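From: trimdale-laundry list member
To: Trimdale Household List
Date: 2024-01-20
Subject: Re: wool blanket went hard, is it finished?

Hello all,

I am answering the message below about the blanket. I hope it is not too long. My English is slower than my washing, so please be patient with me.

> My grandmother's wool blanket came out of the wash thick and small,
> and stiff like a door mat. I used the normal program, warm, and then
> the dryer on high. Is there a way to get it back to the old size? It
> is the grey and cream one with the Ó Conaill label, if that helps.
> Also, can I use the same dryer for the other one if I put it on low?

First, I am sorry about your blanket. I did the same thing to mine in my first winter in this country, so I know the feeling when you take it out.

What you describe is felting. The small scales on the wool lock together when there is heat, water and movement at the same time. If it is fully felted, it will not return to the old size. If it is only partly felted, you can win back a little. Fill a tub with lukewarm water and put in a good spoon of hair conditioner, the plain kind without strong colour. Leave the blanket in for 2 hours. Press the water out with your hands and do not twist. Then lay it on towels and pull gently from all sides, a little at a time, going around the blanket more than once. I got back 6 centimetres on the long side this way. It was not beautiful but it covered my feet again.

About the second question, I would say no dryer for the other one, also not on low. The drum keeps turning, and the turning does harm while the wool is still damp. In the laundromat it is more difficult again, as you often do not know what temperature "low" means on that machine.
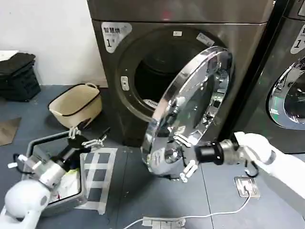 Dryer number 1, with the door open.

For cotton sheets and towels I have nothing against the big dryers. They are fast and the drum has space, so the sheets come out less creased than at home. Only check the drum for things left behind by the person before you. A lip balm in the dryer can ruin a full load, and I have seen it happen to good pillowcases.

For wool I do it like this. Cold water, wool soap, short soak, and a slow spin if your machine has one. After that I roll the blanket in a dry towel and kneel on it. Then I dry it flat over 2 chairs and a broom handle, or on the clothes horse with all the arms open. In May this takes one day at my place. In winter it takes 3 days, and I turn it over every morning. 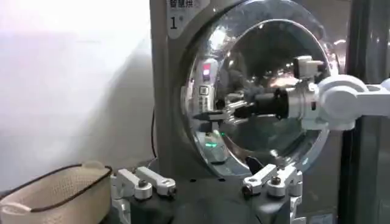 Somebody on this list wrote before that vinegar in the rinse makes wool soft. I tried it and I could not feel a difference, but the smell went away quickly, so it does no harm. I use Praketach wool soap because the shop near me has it. The Landent one is also fine, but the cap leaks if you lay the bottle down.

If the blanket stays too thick in the end, please do not throw it out. Felted wool does not fray when you cut it -- you can make insoles, a cushion cover or a mat for the cat. I made a cover for my hot water bottle and have used it every winter after. Keep the piece with the label and sew it on the front, it would be a nice memory of your grandmother.

One question from my side: does anybody know a good way to store wool over the summer without mothballs? I have cedar blocks, but they lost their smell and I do not know if sanding them is enough. My wardrobe is against an outside wall and a bit damp, in case this matters for the answer.

With kind regards from the top floor

Trimdale Household List | Contact the list owner | Copyright remains with each writer | Back to top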